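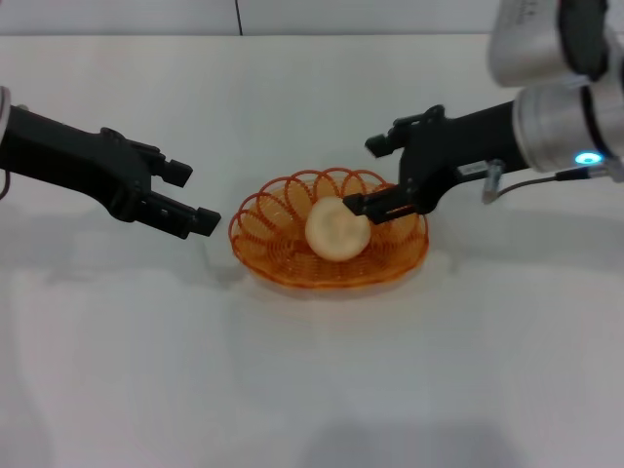 Keeping bread: what I'd skip and what I'd keep doing

Every few months a new bread trick goes around, and I get asked whether it works. Mostly I have my doubts. I bake rolls twice a week and have tried most of these on my own counter.

A stick of celery in the bag. Supposed to keep the loaf moist. I tried it in November and got a damp patch and bread that smelled of celery. Skip it.

A sugar cube in the bread box. Same claim, no difference I could taste. My neighbor Jelle Van der Linden swears by it, but he also finishes a loaf in a day.

The fridge. Bread goes stale faster in there. It does hold off mold, so in a very humid kitchen you may decide stale is the better problem to have.

Special linen bags. I bought a Prurelow one. It's a nice bag. A clean dish towel did the same job.

Open baskets. Fine for serving, and crusty rolls can sit in one through dinner. Overnight is asking a lot – soft rolls will be tough by breakfast. Put them away once everyone has eaten.

Now the things I still do.

Cool it all the way before wrapping. I know it's hard to wait. A warm loaf in plastic sweats, and the crust goes leathery.

Slice, then freeze. Two slices at a time go straight into the toaster. I don't bother with double wrapping if the bread will be gone in a couple of weeks.

Revive whole rolls in the oven. Wet your hand, rub the crust, and give them 7 minutes at 385 degrees. Eat them right away – they go hard again as they cool, and a second round won't save them.

Anything with mold goes in the trash, the whole loaf. Cutting off the green part is one old habit I'd be glad to see go.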